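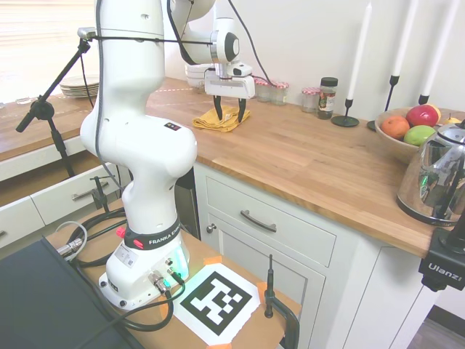
*Franka arm at the kitchen counter of the Perketti practice space, gripper open over the folded yellow cloth.*

**Perketti** is a student robotics project concerned with the handling of household objects by a single fixed robot arm. It is run as a two-term course with an attached club, and its work is carried out at a full-size kitchen counter in the Reinholz building. The project is best known among its members for the cloth task, a set of exercises in which the arm grasps and moves a folded cloth without disturbing the other objects on the counter.

## History

Perketti was started by Annelore Böttcher as an elective for students who had completed an introductory course in robot motion. The first group worked with wooden blocks on a bare table. Böttcher judged that the blocks taught calibration well but taught little about contact, and the course was rewritten to use soft and irregular objects.

The kitchen was adopted in the second year. Kai Bauerfeind, then a student in the course, drew up the first layout and wrote the rules for resetting it between trials. The club was formed the following March to give former students access to the arm outside course hours. It shares equipment and software with the course but keeps its own schedule and its own log.

The current task book replaced an earlier loose collection of worksheets and is dated 23/02/2018. It was edited by Till Fröhlich and Lụa Vi and is still the reference for both groups, with handwritten corrections in the printed copy.

## Setup

### Arm and mounting

The robot is a white Franka arm with a two-finger parallel gripper. Its base is fixed to a wooden surface in front of the counter, so that the arm reaches over the counter edge and works downward onto the butcher-block top. The base does not move during a session. Any shift of the base relative to the counter requires a new calibration, and all trials recorded since the last check are marked as suspect.

A printed square marker is taped flat in front of the base and serves as the common reference for the coordinate system. The task book states that the tape is to be replaced when a corner lifts and that the marker itself is never to be trimmed. Marker position is checked at the start of each session by moving the arm to a stored pose and comparing the reported and expected offsets. A difference of more than 6 mm stops the session.

### Counter layout

The counter carries items that act either as targets or as obstacles, depending on the exercise. Plates and bowls are kept in stacks. Small jars with checked lids stand toward the back, with candlesticks to their right. A wooden fruit bowl and an electric kettle take up the right-hand end.

The layout is described in the task book by zones instead of measured positions. Items may be moved within a zone from one session to the next but not during a set of trials. The kettle is treated as a special case. Its polished surface returns unreliable depth readings, and planned paths keep a wider margin from it than from the other objects. Proposals to swap it for a matte kettle have been turned down twice, on the grounds that shiny objects are common in kitchens.

### Software

Students write their task code in Brikell, a small scripting layer developed within the course. A Brikell script consists of named steps, each with an entry condition, a motion or gripper command, and an exit condition. The layer checks a script for missing conditions before it will run. It does not check whether the conditions are sensible, and the most common error in first scripts is an exit condition that is already true when the step begins.

Trial records are stored in Virkum, an archive maintained by the club. Each record holds the script version, joint positions, gripper width, and a result code. The archive contained 1,665 trials of the cloth task when its format was last revised.

## The cloth task

The cloth task is the central exercise of the course. A yellow cloth is folded and laid on the open part of the counter. The arm must approach from above, close on the cloth, lift it clear of the wood, carry it to a second zone, and release it. The fold does not have to survive the move. No other object may be touched.

The exercise is divided into stages, which are graded separately.

1. **Hover.** The gripper is brought over the cloth with its fingers open and pointing straight down. The pose is held until the arm reports that it has settled.
2. **Descent.** The gripper moves down at reduced speed. Scripts may use a fixed height or a force limit. Fixed heights are accepted for the first attempt only.
3. **Pinch.** The fingers close and gather the cloth between them. The gripper width after closing is compared with an empty-hand value recorded earlier.
4. **Lift and carry.** The cloth is raised and moved along a path that clears the jars and bowls. The path has to account for hanging fabric below the fingertips.
5. **Release.** The fingers open at the second zone and the arm withdraws upward before any sideways motion. 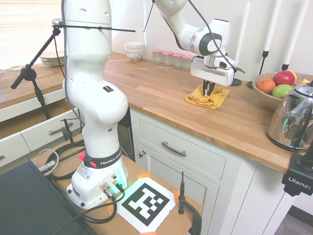
*Pinch stage: the fingers pressed into the cloth, with the fabric bunched between them.*

Most of the teaching time is spent on the second and third stages. A gripper that stops too high closes on the top layer only or on nothing. One that goes too low presses its fingertips into the wood, which triggers the arm's protective stop and ends the trial. The usable range depends on how the cloth was folded, and scripts tuned to one fold often fail on the next. Adi Tjoa introduced the practice of having one student fold the cloth and another run the script, so that the fold is not matched to the code.

The width comparison in the third stage detects an empty grasp but cannot tell one layer from several. Students who need that distinction usually add a short test lift and read the change in load. The method is slow and is disallowed in timed runs.

## Assessment

Each course team submits a script, a log of its trials, and a report of no more than 4,000 words. The report must include at least one failed trial and a reading of its recorded data. Results are scored out of 200 points, with half given for the demonstration and half for the log and report. A team whose demonstration fails can still pass if its log shows a sound account of the failure.

The club holds an internal contest at the end of each term. Entrants use the same counter and cloth but draw their target zones shortly before the run. Manual correction of the arm pose is not permitted after the start signal. The contest has no effect on course grades.

## Safety

One operator remains at the stop control whenever the arm is enabled. Hands are kept off the counter during motion, including for small corrections to the layout. Candles stay unlit and the kettle is kept empty. Cables running along the arm are inspected before the first trial of a session for slack that could catch on the candlesticks or jars.

## See also

- Brikell (scripting layer)
- Virkum (trial archive)
- Reinholz building, equipment list
- Grasping of deformable objects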